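4. Setup and upkeep of the simulated humanoid cell

4.1 What the cell is

One robot, one room, one workstation under the desk. The cell is a rendered kitchen with a full-size humanoid in it, and we keep it the way other groups keep a real one: startup checks, a fault log, one person on duty per shift. Raffaele Marchetti wrote the first version of the log in November and the format hasn't changed much. We call the cell Fernix. The scene loader is Nekness, the whole-body controller is Doltetance. Both are our own code.

Why bother with maintenance for something that has no bolts? Things drift. Asset updates, solver updates, somebody edits a joint limit to get through a demo and forgets. Over the period covered in this paper the log has 20 entries that stopped work. Most of them were setup faults. Very few were controller faults.

4.2 Startup

Order matters, and we got it wrong for a long time. Current order:

Load room with no robot. Step physics 200 times. Nothing in the room should move. If the plates creep, the contact offset is wrong, stop there.

Load robot, gravity off, all joints at zero. Check collision shapes against visual mesh, feet first.

Gravity on, with the pelvis pinned. Ramp gains up over 20 steps. A straight jump to full gains kicks the knees every time.

Release pelvis. Robot should settle with knees a little bent and stay there.

Run the arms-up check (4.3).

Whoever is on duty signs off in the log. Skipping the sign-off was the most common slip, and we did loose a batch of 3000 episodes to it once, when an old foot mesh was still loaded and every contact label came out wrong. Gerardo Marino found it by looking at the playback. The metrics looked fine.

4.3 The arms-up check

Cheap test, finds a lot. Robot stands on open floor away from the counter and the stools, both elbows bend, both hands come up in front. Hold. We look for three faults: elbow sag, a lean at the waist, and foot slide. Sag means the arm gains didn't load. Lean usually means the torso mass is off, the raised arms pull it foward and the waist joint has to make up the difference. Foot slide is nearly always friction on the floor planks, which are separate bodies in this room and can each carry there own material. More on that in 4.4.

The check is judged from the side. From the front the two arms hide a lean completely, and we passed a bad torso twice before Ettore Sartori moved the default view. Side view has its own cost: the far arm sits mostly behind the near one, so a fault in the far elbow can go unseen. Second pass from the other side fixes this. Figure 3 is the side view.

Hand overlap is worth a note. With both arms raised the hands come close together and, seen from the side, one covers part of the other. Overlap in the view is harmless. Overlap of the collision shapes is a different matter, the solver pushes the fingers apart and the whole arm buzzes. So finger contact is read from the contact list, never from the picture.

4.4 Repairs

Floor. Original room had one friction value per plank and they did not match. Robot stood fine on one board and crept on the next. Melur Manurung merged the planks into a single collision body and left the visual boards alone. No creep since. 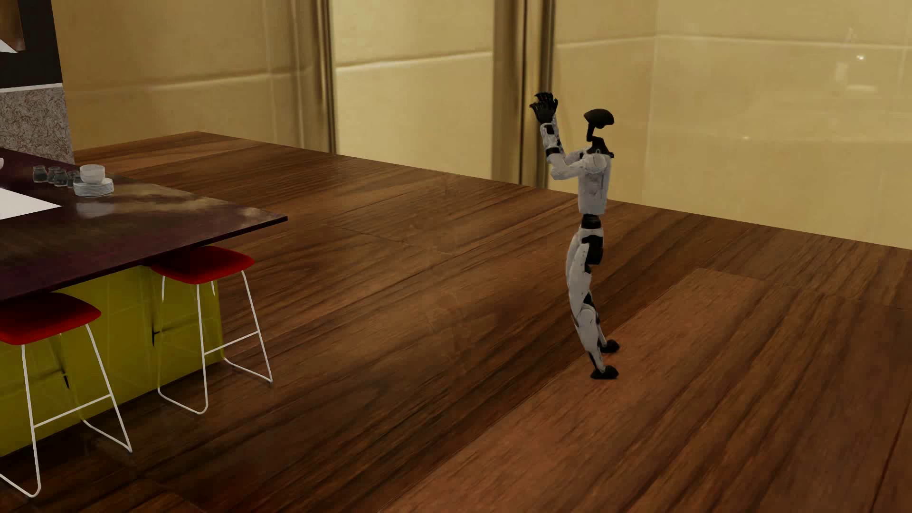
Figure 3. Arms-up check in the simulated kitchen, side view. Knees lightly bent, hands raised past head height.

Ankle. Ankle limits were copied from an older model, too tight in pitch. The robot made up for it at the knee and then at the hip, so the log blamed the hip for weeks. Limits now live in one file and the loader refuses to start if it finds a second copy.

Neck. The neck link is thin and its inertia was left at the default, far too heavy. Small nod on every gravity-on step. Recomputed from the mesh, nod gone.

Counter. The counter top had a collision box larger than its visual shape. Only showed up in reaching runs, when the hands stopped short of the surface. Gaetano Caruso trimmed the box by hand and then did the same for both stools.

4.5 What is left

Lighting is still not under version control. It doesn't touch the physics but it does touch the camera policies, and two runs with the same seed can render the wall reflections differently. The Sobczak branch has a fix, not merged yet. Until then the light settings get pasted into the log by hand at startup, after the arms-up check and before the first episode.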